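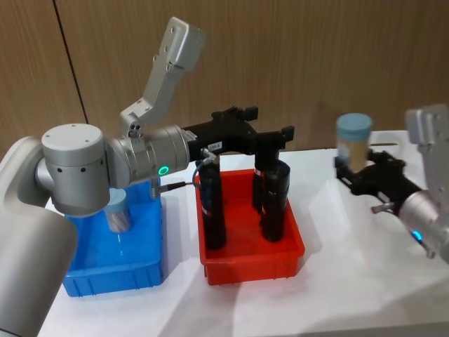
Ruba Daher writes that she gave up on sorting bench consumables by size and now sorts by the colour of the bin, one family of goods to each colour, and that the only rule her household keeps without argument is that nothing goes back on the table between jobs. She asks whether open bins are good enough for jars and canisters, or whether lids are needed.

Open bins are good enough for anything in daily or weekly use. Lids slow down the return of an item, and an item that is slow to return gets left out. Lidded boxes should be kept for stock that is opened a few times a year. The notes below cover open plastic bins on a worktop.

Choosing the bin

Ribbed walls are worth having. A flat-walled bin of the same thickness bows when lifted full, and a bowed wall lets tall items lean. A rim lip gives a safe grip for two hands.

Measure the tallest item first. A wall between a third and half the height of the item will hold it upright and still leave enough showing to grip. Deeper than that and labels disappear; shallower and the item tips when the bin is slid.

The Sikder bins used in our own workshop are 370 mm long and 200 mm wide inside. The Iven range is a little narrower and does not nest with them, so buy one make and stay with it.

Tall cylinders

Stand them on end. Laid flat they roll, and the one wanted is always underneath. Leave a finger's width around each, and put the widest at the front where it can be lifted without disturbing the others. A cylinder with its label band near the top can be read in a shallow bin without lifting.

Three or four to a bin is a sensible limit for large canisters. If the bin is only part full, close the gap with a strip of card cut to the inside width.

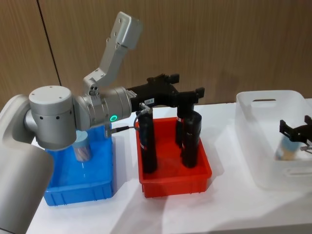 Black cylinders upright in the red bin, clear container with the light blue cap in the blue.

Clear jars

A clear jar needs no contents label for screws or washers, but it does for powders and granules, many of which look alike. Write on the side, at the level that stands above the bin wall. Marking the cap is a mistake: caps get swapped.

Fill to the shoulder and no further. A 1000 ml jar filled to the brim with steel fixings is heavy enough to split a cheap base if dropped in from a height.

Colour

Two colours will serve most worktops. Ours are blue for things that get topped up and red for things that are replaced whole. Write the scheme on a card inside the cupboard door — it will be forgotten by June otherwise.

Cleaning

Empty the bin, tap out the grit and wash in warm water with a little washing-up liquid. Use an old toothbrush between the ribs. Bins with a slotted pattern low on the wall should be stood on that side to drain. Solvent wipes (we tried Dolari) left the blue plastic cloudy. Drostonik adhesive labels came off cleanly after ten minutes' soaking; the paper sort did not.

Dry fully before refilling if metal parts are to go in.

Reference for the inside-width card template: sheet 1657.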